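Setting Up Your House Hunt Binder: Part 2, Viewings and Scoring

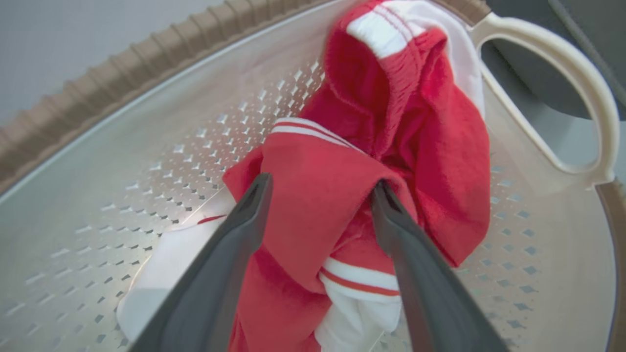
By now you should have the binder itself put together, with the Elby score sheets printed and your wish list split into "must have" and "nice to have" (if you skipped that, go back to Part 1, it takes one evening and a pot of coffee). This part is where you start walking through actual houses, and it's my favorite bit of the whole thing! I wrote the Elby sheets for my own search out in Flotthorpe, and I've been fiddling with them ever since, so the steps below match the current version with the blue header row.

Before You Book a Viewing

1. Open to the Limits page and write your top price in the box at the upper right. Use the number you worked out in Part 1, the one with closing costs and moving costs already taken off.

2. Under that, fill in your monthly ceiling. Mortgage, taxes, insurance and any HOA fee all go in here together. I left the HOA fee out the first time and fell in love with a townhouse I had no business looking at.

3. Fill in the Drive line. Mine says 37 minutes to work, door to door. Pick a number you've driven in real life at the hour you'd be driving it.

4. For each listing, copy the address, asking price, year built and lot size onto a fresh score sheet. One house per sheet, please. Sharing a sheet between two houses gets messy fast, especially if they're on the same street.

5. Check the listing against your "must have" column. If it misses two or more, don't book it. Put the sheet behind the gray divider and move on.

Note: Keep the rejected sheets. Prices drop, and a house that was over your limit in July may come back under it a couple of months later.

At the House

6. Get there ten minutes early and park down the block. Walk the street first. Fill in the Outside section (roof, gutters, slope of the yard, driveway) before you ring the bell, while your head is still clear.

7. Go in and do one full lap without writing anything. I know, it's hard! You just want to feel how the rooms connect and whether you keep bumping into doors.

8. Do a second lap with the sheet. Score each room from 0 to 5. The sheet adds up to 66 points if you fill in every line, including the garage. If there isn't a garage, write a dash and don't score it as zero, or the total will look worse than it should.

9. Run the shower and the kitchen faucet at the same time for a minute or so and mark the Water Pressure line. Ask the agent first, of course. They're used to it.

10. Open the electrical panel door if you can reach it, read the label, and copy down the amps. Don't touch anything else in there.

Caution: The score sheet is for comparing houses. It doesn't replace a proper inspection, and I'd never want you to waive one on the strength of a high score. My own top scorer had a cracked drain line under the slab, and there isn't a box on any sheet that would have caught it.

11. Ask the four questions printed at the bottom: How old is the roof? How old is the furnace? Has there ever been water in the basement or crawl space? Why are the owners selling? Write down the answers word for word, even if the answer is "I'd have to check."

12. Circle anything the agent promised to check. Send one short email that evening with all the circled items in it.

After the Viewing

13. Sit in the car and write your total before you drive off. If there are two of you, fill in separate sheets and don't peek. My gap was usually three or four points, and anything bigger than that meant we had a conversation coming.

14. Move the sheet to the right tab. I use 50 and up for "go back," 40 to 49 for "maybe," and the gray divider for everything else. Change these if you like, but change them before you start looking and leave them alone afterward.

15. Fill in the Repairs box with rough costs. Use the bigger number when you have two. A loose handrail or a new faucet goes under Small (anything below 600 dollars), and a tired water heater or bad fence goes under Medium, up to 3000. Past that it's Large, and each Large item takes five points off the total.

Note: If you're using the older Savolainen layout, the Repairs box is on the back of the sheet and the deductions aren't printed. Pencil them in next to the total.

Second Visits

16. Go back at a different time of day. I saw one place in the Tullard area at 11 in the morning and it was as quiet as a library, then went back at 5 p.m. and couldn't back out of the driveway for the traffic.

17. Bring a tape measure and the sizes of your bed, couch and dining table. Measure the stairs and the turns too - couches are stubborn.

18. Score the house again on a clean sheet without looking at the first one, then staple the two together. If the second total is within three points of the first, use the average. If it's further off than that, read both sheets line by line and see which rooms moved.

Your stapled pairs go in the front pocket, highest average on top. You'll need them there for Part 3, where we fill in the offer worksheet.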